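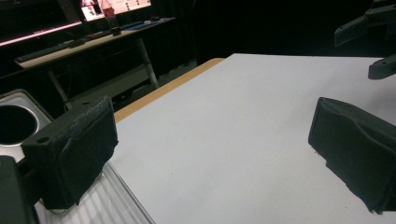
Main page | Contents | Topics | Recent changes | Log in

Jirkivo is a software package for the perception and motion planning of two-fingered grippers. It was first written by Gunārs Lepik and Catalina Medina at Londbridge, and is now maintained there by a small group led by Bláthnaid Ó Briain. The software takes images from a camera fixed close to the fingers, estimates the position of the tool from them, and passes a planned path to the controller. In such a view the fingers are always present, here as two black padded blocks held open over a white tabletop, and the software must separate them from the surface before any other step is carried out. The dark curtain behind the table offers few features to follow, and the strip of wood along the table edge is therefore of more use to the position estimate than most of the background.

Structure

The package is divided into 3 modules, which may be run together or on their own. The first, known as the mask stage, marks the parts of each image that belong to the tool. The second estimates movement between one image and the next. The third, the planner, proposes a path and a finger opening for the next action. Settings are held in a plain text file, and a change to one module does not require the others to be rebuilt.

The mask stage was rewritten for version 6 by Jordan Treloar. Earlier versions relied on a fixed outline of the fingers, which failed when a pad became worn or creased. The present method learns the outline again at the start of each session – a step that users may switch off.

Transparent objects

Clear plastic remains a known difficulty. The walls of a container may return little or no usable edge, while ridges in its base may be read as separate objects. Reflections from items placed inside add a further source of error. The planner accordingly treats any region of uncertain depth as occupied, and will not lower the fingers into it without a direct instruction. 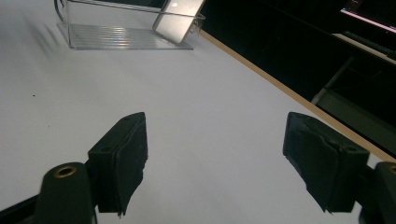 Open gripper and transparent bin on a white tabletop, with a silver device leaning inside the bin.

Testing

Changes are checked against the Hallum set, a collection of 677 recorded sequences kept at Londbridge. A release is made only when every sequence has been replayed without a planning fault. Nigel Kettle added a replay viewer in version 7, in which the mask, the estimated path and the original images may be stepped through side by side. The viewer does not yet support recordings made with more than one camera.

Categories: Robot software | Motion planning | Machine perception | Articles needing further references

Related articles
Hallum set
Tindall controller
Grasp planning
Hand-eye calibration
Visual odometry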